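Tabletop and Cup Gallery - Lorton Servery Fit-out
Compiled by Thảo Đào, 4/29/22

The gallery covers the white tables and coloured tumblers specified for the Lorton servery, a self-serve drinks area on the ground floor of the Grikach building. Two pictures are given, with notes on surface, drinkware and bottle handling. Full schedules are held with the project documents and are not repeated in these notes.

The servery replaces a fixed counter 585 mm deep. The counter had a raised lip along the front, which trapped spills and made wiping slow. Users also had to reach across the sink to get to the cups. The replacement layout uses freestanding tables, each kept clear apart from the cups and whatever is being poured at the time.

Table

White was selected for the tabletop over the grey first proposed. Residue from cordial, juice and tea shows at once on a white matte surface, so staff can see what needs wiping without bending to catch the light. Gloss white was rejected at sample stage on account of glare from the ceiling fittings, which are set to an even 465 lux at table height.

Corners are rounded. Square corners were trialled in the adjoining room and chipped at the points where trolleys pass.

Cups stand towards the back of the table, side by side, with the front left clear for opening and pouring. Light blue and pink are the two colours used.
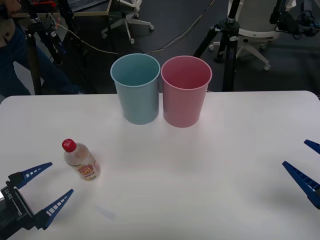
Cleaning is by microfibre cloth and neutral detergent, diluted to the label rate. Abrasive pads are not to be used on the matte finish as they polish it in patches, and the patches can't be removed afterwards. Colour transfer from printed packaging is the most common mark. It lifts with isopropyl alcohol on a damp cloth if treated the same day. Beetroot and turmeric are a separate matter and are covered in the Tạ maintenance sheet.

Cups

The tumblers are plastic, tapered, and wider at the rim than at the base. Both colours are the same shape and size. The initial order was for 135, split across the two colours, with a further order to follow in July if losses match those of the old counter.

The taper allows the cups to nest for storage. It also means a full cup carries more of its weight high up, and for that reason the fill level is kept below the rim by a finger's width. Nested stacks are stored in the cupboard, never on the table. A tall stack is easily knocked, and cups stacked before they have dried tend to stick.

Colour coding is simple: blue for water, pink for anything else. It was introduced to stop flavoured drinks being poured into cups set aside for water, where a faint taste can carry over even after washing. The scheme has held up reasonably well among regular users and poorly among visitors. A small sign has been ordered.

The cups are rated for the top rack of the dishwasher. In the lower rack they flip, fill with grey water and have to be run again. A short cycle is adequate for water cups. Cups used for milk drinks go through the long one.

Bottles

Small clear bottles with screw caps are the preferred format for single serves. Clear plastic allows the contents and fill level to be checked without opening the cap. Labels vary by supplier and are not relied on for identification from a distance - cap colour is more useful, and red is the easiest to pick out against a white table.

Bottles should be stood upright between uses. A bottle on its side will roll if the table is out of level, and a cap that has been only part-tightened will weep along the thread. Table feet are adjustable and are checked with a 600 mm level when furniture is moved.

Hold the bottle at the label when opening. Gripping it near the shoulder flexes the thin wall and can push liquid out as the seal lets go.

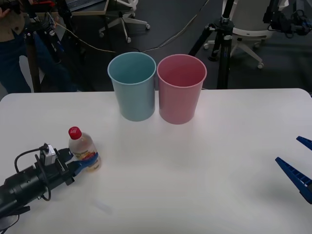
Can the cups be left out on the table overnight?

They can, provided they are empty and dry, but upright cups collect dust and should be rinsed before first use in the morning. Inverting them on the tabletop isn't recommended, as any moisture held under the rim leaves a ring on the matte surface.

Notes on supply

Tables were supplied by Skastier and delivered flat, with legs fitted on site. One top was returned with a scratch near the edge and replaced at no charge. Spare adjustable feet are kept in the top drawer next to the dishwasher, together with the hex key.

The servery budget allowed $2,000 for loose items, comprising drinkware, cloths, trays and signage. Trays remain outstanding. The sample tray had a rim too high to slide a bottle over, and a lower profile in the same footprint has been requested.

Tabletop samples in white and grey can be viewed at the Lorton office on request. The grey sample is labelled on the reverse with the superseded finish code, so quote the code from the current schedule when ordering.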